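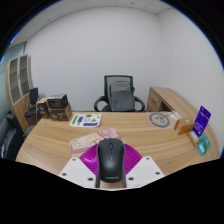
Hello Huguette,

Spring update from the Hultside oral history project, a bit longer than last time because quite a lot has happened (most of it good!).

We've now recorded 14 people who worked at the Brolthorpe woollen mill before it shut. Lenuța did the bulk of the interviews and I sat in on the rest, mostly pouring tea. The best so far is a retired dyer who talked for two hours about the colour of the river on different days of the week, and then sang us something I don't think we can put on the website.

Typing it all up is slower than I'd hoped. Dušan has got through nine of the recordings and I've done two, badly. People talk over each other, the dialect words need checking, and "mungo" and "shoddy" keep getting mixed up, mainly by me. I'd like to push the finish date for the transcripts back to the end of April if you're happy with that.

On money, we've spent £1302 of the £3048 so far. The biggest bits were the two recorders, travel, and hall hire for the memory afternoon in Brolthorpe, which was packed and ran well over time. Nkrumah has the receipts and will send them on separately. We haven't touched the printing budget yet, as we're still waiting on a second quote for the booklet.

One thing I could do with your advice on: a family has offered us their grandmother's wage books, but they want them back afterwards. Could the grant cover having them scanned properly? It would be almost £200.

Speak soon, and do come to the next listening evening if you can get over!

Štěpánka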